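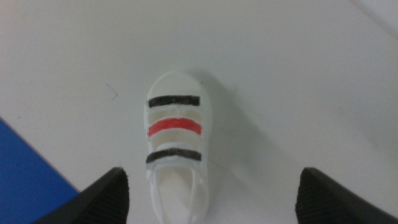
Household and Shop-Floor Handling Working Group
Minutes of the September meeting

Present: Eilif Lundgren (chair), Hjørdis Blomqvist (trials, minutes), members for Skanex, Zoseck and Zistetti
Start: 9.30 am

1. Minutes of the previous meeting

Agreed, with one change. Under "Folding", the words "the towel task is complete" to be replaced by "the towel task is closed". The task was stopped before it met its target and the wording should not suggest that it did.

2. Matters arising

The spare set of gripper fingers has been delivered to the bench. The noise readings asked for by Zistetti have not been taken. Carried over.

The shared folder has been put in order by task. Files with no task name have been moved to a holding folder and will be deleted before the next meeting unless claimed.

3. Shoe placing task

3.1 Hjørdis Blomqvist reported. The task is to pick up a single small shoe from a white table and put it down on a flat blue sheet, toe pointing away from the front edge of the table. The shoe is white with black and red straps. It stands in for two chores: putting shoes back on a mat in a hallway (Zistetti) and laying returned shoes in a marked area for checking (Skanex).

3.2 A run counts as a success if the whole sole is on the sheet, the shoe is upright, and the arm has let go and moved clear. A shoe that overhangs the sheet is a failure, even where a person would have left it there. Skanex asked for this rule to stay. Zistetti considered it too strict for a hallway. The rule stays for the bench and will be looked at again for any home trial.

3.3 The latest set was 50 runs under one set of lighting and with the sheet in one position. There were 7 failures. Most were poor grips at the heel, where the fingers closed on one side wall of the shoe before the other and turned it. In 2 of the failures the arm was stopped by hand. The reason given in both cases was that the fingers were pressing on the table.

3.4 The chair asked whether the white shoe on a white table was a fair test. Blomqvist replied that it was chosen as a hard case for finding edges. The straps give the vision software something to hold on to, and runs with a plain shoe have not been made. The chair asked that no claim about plain shoes be made until they have.

3.5 Starting position. The shoe is set down by hand before each run, inside the reach of the arm. Positions near the far edge of the table are included. The arm does well there on the way in, but has less room to turn its wrist before lifting, and the shoe is sometimes carried at an angle that has to be put right over the sheet. The time this adds has not been measured separately.
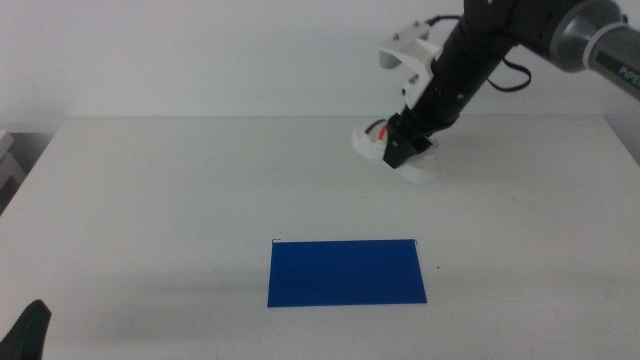

The member for Zoseck suggested splitting the log into approach, grip, lift, carry and release, with a time against each. At present one time is kept for the whole run. Agreed. Blomqvist to change the log sheet.

3.6 Corners of the sheet. Zoseck asked whether a raised corner could catch the sole during placing and be scored against the arm. It was agreed that the sheet should be checked flat before each run and that any run in which it moves be marked as void and repeated.

3.7 Speed. A person does the task in a fraction of the time. The group has never set a speed target and Skanex asked for one. The chair did not want a target set before the grip problem is dealt with, as the easiest way to reach it would be to shorten the pause before closing the fingers. Deferred.

4. Use on the returns bench (Skanex)

4.1 Skanex handles up to 2,000 pairs on a busy day at the returns bench. The work is: open the box, take out the shoes, remove paper and bags, lay the pair down soles up, check, turn over, check again, put back or send aside.

4.2 Of these steps, only laying down is close to what has been tried here. Opening boxes has not been tried. Taking out paper was tried with the previous gripper and given up. Turning a shoe over needs either a second arm or a letting go and picking up again, and neither is in the present programme.

4.3 The Skanex member stated that a machine which does one step out of the chain is of little use if a person must stand beside it to do the rest. Zoseck did not agree. In its view laying down and picking up again are the steps that cause sore wrists, and a machine that does only those would be worth having if it kept pace. Both views are recorded at the members' request.

4.4 Soft shoes. All bench work so far has been with a shoe that keeps its shape. Slippers, ballet pumps and anything with a loose upper will fold when gripped. Skanex to send a mixed bag of unsaleable returns, with laces left as they arrive.

5. Use in the home (Zistetti)

5.1 Zistetti presented its list of chores that households say they would hand over. Picking things up off the floor is near the top. Shoes and toys are named most often, followed by clothes.

5.2 The member noted that the floor differs from the table in ways that matter more than the object does. There is less light, there are rugs, and things lie against walls and under furniture. An arm fixed beside a table tells us about the grip and little else.

5.3 The chair asked whether a household machine for this chore could be ready for a trial next year. Zistetti's answer was no for unattended use. For attended use, in one hallway with a hard floor and a known mat, a trial could be planned if the rate of stops by hand came down. The member would not put a figure on it at this meeting.

5.4 Pairing. A household expects the left and right shoe to end up side by side. No work has been done on this. Blomqvist pointed out that the second shoe would be placed next to the first, so that the fingers need space that the first shoe may be taking up. It was agreed to try this on the bench, with the same sheet, before any home trial is discussed further.

6. Software

6.1 Laizer, the planning software, was updated before the latest set of runs. The update changed how the wrist camera view and the fixed camera view are combined. Blomqvist could not say how much of the change in results came from the update and how much from the fresh fingers, both having been made in the same week. The chair asked that in future only one thing be changed between sets.

6.2 Zoseck reported that Laizer still treats the shadow of the shoe as part of it under strong side light. The outline is drawn too wide on that side and the fingers open further than needed. This does no harm on an open table. It would matter with a second shoe close by (see 5.4). Zoseck to supply the saved views.

6.3 Zistetti asked whether the system could report that it does not know how to pick something up, instead of trying. There is a setting for this. It is switched off during scored runs. Agreed to make one set with it switched on and to record how often it gives up.

7. Safety

No injuries and no damage to the arm. Light marks on the table near the front edge were reported and will be looked at. The stop button is to be kept within reach of whoever sets down the shoe. The chair reminded members that hands are to be clear of the table before the run is started, including when only the sheet is being straightened.

8. Actions

Blomqvist: split the log by step; make a set with a plain white shoe; make a set with the give-up setting on.
Skanex: send mixed returns, soft shoes included.
Zoseck: send the saved views showing the shadow fault; advise on finger width for placing a pair.
Zistetti: write a short note on floor, light and mat for an attended hallway trial; take the noise readings.
Lundgren: put the speed target on the next agenda.

9. Any other business

Skanex asked whether the towel task might be reopened with the present gripper. No time is free on the bench before the pair work is done. Not taken further.

The meeting closed at 11.40 am.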